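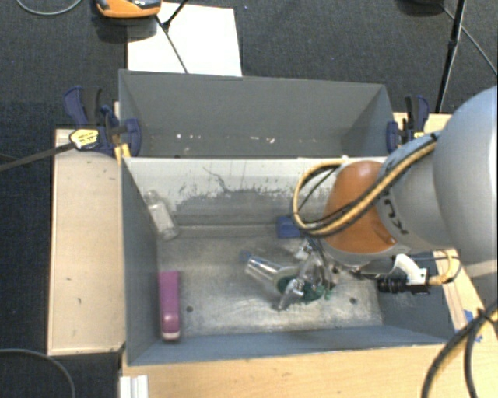
The picking cell is up and running in the shared workshop, so I can finally send you a report with more in it than shopping lists! When I last wrote, Mi-kyung and I were still arguing over how to hold the two metal bins together, and I had a grand plan for a welded bracket. We dropped it. Bar clamps do the job, they cost us nothing (they were already on the rack), and if Quentin needs the bench back we can have everything apart in a few minutes. The wooden surfaces round the bins are staying as well. I know they don't look like much, but I can put tape on them, scribble on them and swap a piece without asking anyone.

**What your money has gone on so far**

Mostly the gripper and the cabling, as agreed. The first gripper fingers were too thick and kept knocking things over before they got hold of them, so Arash redrew them and had a second set made by Halitz. That used up the spares line in the budget, I'm afraid, though I've clawed a bit back by getting the cable ties and sleeving from Brurnska's clearance shelf. We have about 25 pounds left under "small parts", and I'd like to keep it there for the winter.

**What it can do**

The job is still the one in the proposal: pick mixed odds and ends out of one bin and put them in the other, with no help from me. Bottles are going well. Anything see-through is harder, and see-through things lying up against something else are the worst, because the software likes to treat the whole lot as one lump. Filippos has been very patient about this and has rewritten the sorting step twice. It's better than it was, but I wouldn't want to show it to visitors yet.

The metal floors are a mixed blessing. They're scratched and shiny, and on a sunny afternoon the software sees objects that don't exist. Hanne suggested a matt liner and I've got a roll of rubber matting on order from Nilleck. If that doesn't arrive soon I'll try plain grey paint in one bin only, so we can compare.

**What went wrong**

We lost 13 days to a dud power supply. I should have tested it when it came, and I didn't, sorry. Kennedy swapped it without a fuss. The main cable bundle also snagged on a clamp handle during a long reach, so I've slowed the arm down on that side and I want to re-route the loop properly before we do any overnight runs.

**Next**

The target is still 1,000 picks logged by December. I think we'll make it if the liner works, and I'll tell you early if it looks shaky. Arash wants to try softer fingertips in the meantime, and Mi-kyung is writing up the safety notes so other members can use the cell when I'm not about. I'll send the receipts separately once I've found the one from Halitz, which is somewhere in my van.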